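Publications > Erdale Furniture Reuse Study > Working Paper > Section 4

Last updated: 11/02/2023

4. Condition and Reassignment of Tables

4.1 Scope of the inventory

The inventory covered 284 tables held by the public offices, libraries and training rooms of Erdale and Woltimham. Desks with built-in drawers were recorded separately and are treated in Section 5. Folding tables were left out of the study because most had no asset tag and could not be matched to a purchase record.

Each table was given a condition grade by two assessors working apart. Where the grades differed, the lower grade was entered. The assessors looked at the top, the edges, the joints and the legs, in that order, and noted any repair that had been made since purchase. Age was taken from the purchase ledger where one survived. Woltimham's ledgers are complete from the opening of its present offices, while Erdale's have gaps that follow the merger of its two supply departments.

4.2 Reasons for removal

Removal from service was seldom the result of structural failure. The forms completed by office managers most often gave a change in room layout as the reason, followed by a wish to match new chairs or flooring. Surface marks were third. Broken joints and unstable legs were reported mainly for tables that had been moved between floors many times.

This finding agrees with the earlier Kikuchi survey of school furniture, in which sound tables were also withdrawn well before the end of their working life. It differs from that survey in one respect. School tables were usually replaced as full sets, but office tables left service one at a time and were then hard to place elsewhere. A single table of an older pattern could remain in storage for years while new tables of the same size were being bought.

4.3 Finish, edge wear and later use

Wooden tables in lighter finishes were reassigned more readily than dark ones. Receiving offices described them as easier to combine with existing furniture, and requests sent through the Plemosum exchange list named a light finish more often than any other feature apart from size. Figure 2 shows a table with a light brown finish.
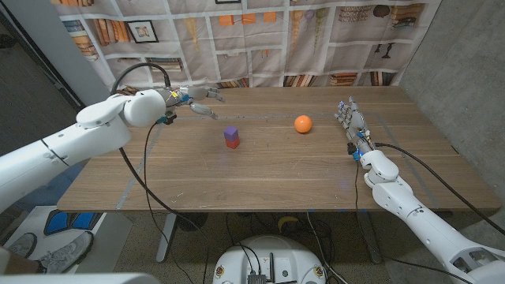

Figure 2. Light brown wooden table. Photo: Harpreet McKinnon.

Edge wear was graded separately from wear to the top. Front edges are exposed to sleeves, chair arms and, in rooms with equipment, to cables that run down toward the floor, as in Figure 2. Assessors were asked to record cable routing but not to treat it as a defect. Tables with worn edges and a sound top were passed for light repair. Those with a damaged top were passed only if the damage could be sanded out by the in-house workshop.

Repair costs were charged to the receiving office. Under the rules in force from May, a repair priced above 1,000 dollars required a second signature, and no table in the inventory reached that limit. The cost of transport was a greater obstacle. Several offices withdrew their requests after learning that they would have to arrange collection themselves, and the tables concerned were returned to the list at their original grade. The effect of shared collection runs on these withdrawals is examined in Section 6.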